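Okay, a few people asked how the big room is coming along, so here's a thread from me, currently sitting on the stairs with a sandwich. 1/

Quick recap: we got the keys to the Plistdale space in May. Two levels, white walls, and a shiny gray floor that shows every single footprint. I love it anyway!! 2/

It gets busy by mid-morning. Backpacks, desks, office chairs, people up on the balcony level too. I thought we'd rattle around in here and nope, we fill it up just fine. 3/

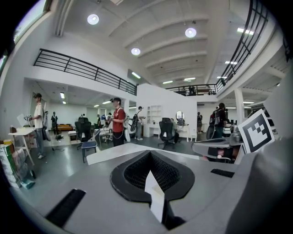
Zikside Notes, No. 812

(Yes, the thread has a number now. Keith Tunstall started numbering everything we post and I gave in.) 4/

My favorite part is still the light. One whole side is floor-to-ceiling windows with trees right outside. I keep dragging my chair over there and telling everyone it's for my posture. 5/

Now the confession: we are not done unpacking. The brown boxes against the wall have been on my list for weeks, and the white ones with the green printing showed up before I even got to the first stack. Wajid Marwat says pick one box a day. Wajid has not seen my one-box-a-day record, it's bad. 6/

The mop lives next to the boxes, so at least I feel guilty about two things at once. 7/

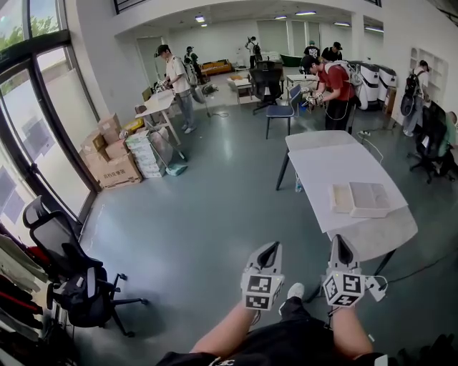

Window side, boxes and mop included.

The white table with the slanted legs is my pick of all the furniture. Marbled edge, looks way fancier than it should. I paid 300 for it secondhand and would do it again. The plain folding table is the one everybody really uses, of course. 8/

Still to do: find a better spot for the clothes rack, get that power strip off the floor, and decide if one fan is enough before it gets properly hot. I vote no. 9/

Also taking shelf recommendations! Sovonel quoted us 1,000 for a wall of them and I had to go lie down. Anything sturdy and cheaper, my replies are open. 10/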